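# The Floors Under Girard

Walk into almost any old house in Girard and look down. Past the rugs, past the dog beds and the heat registers, there's a good chance you're standing on boards that went in before anyone in the house was born. I've been a little obsessed with them since I moved here, and last fall I finally gave in and spent most of October going from house to house, kneeling in other people's dining rooms with a flashlight. It was the best month I've had in years!

The town grew up around the Drudbridge mill, which cut oak and maple for the whole valley and sold the odd lengths cheap to the people who worked there. That's why so many of the small houses on the east side have floors far nicer than their size would suggest. You'll find a plain little kitchen with a saggy ceiling, and then a front room laid in narrow strips so tight you can't slide a fingernail between them. Some owners had no idea. One couple pulled up a corner of green carpet to fix a squeak and ended up ripping out the whole thing by midnight, laughing and covered in dust.

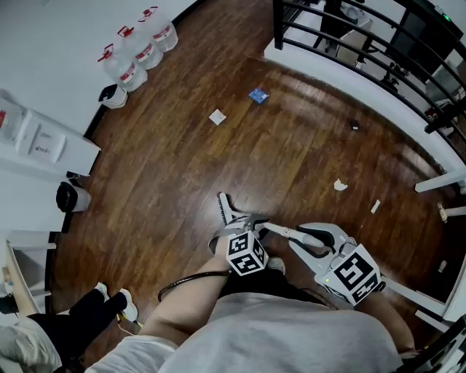 Color is where people really start to argue. For a long stretch, everyone wanted blond floors, and the rental sanders went out every weekend to grind off whatever was there. Now the dark finishes are coming back, and I couldn't be happier about it. A deep reddish brown, like the hardwood under that gray sneaker, does something wonderful in a room with pale walls — it gives the whole place some weight. Yes, it shows lint. It shows dog hair too (ask me how I know). But a quick pass with a dry mop takes care of most of that, and I'd much sooner mop than live with a floor I don't enjoy looking at.

The mill's old sample book is still kept at Flarkau, the hardware store on the main street, and they'll let you see it if you ask at the counter. It has 42 small squares of wood glued to heavy pages, each with a stain name in brown ink. My favorites are Cellar Door and Second Plum. The store can mix a fair match for most of them, although the reds take patience. I tried 7 test patches in my hall closet before I got one I liked, and the closet now looks like a quilt.

Sanding is the part that scares people, and fair enough. A drum sander will dig a trench if you stop moving for even a moment. Old strip floors have often been sanded twice already, so there may not be much wood left above the tongue. Pull up a register and look at the cut edge before you rent anything. If it's thin, a light scuff and a fresh coat will still get you a long way.

For the coat itself, half the town swears by Skandeo, a hard wax oil you rub on with a pad. It goes on thin, it smells faintly of oranges, and you can patch a worn spot by the back door without redoing the room. My own hall got two coats and then sat for around eight hours before I gave in and crossed it in my socks. The boards by the closet still creak. I've decided to leave those alone.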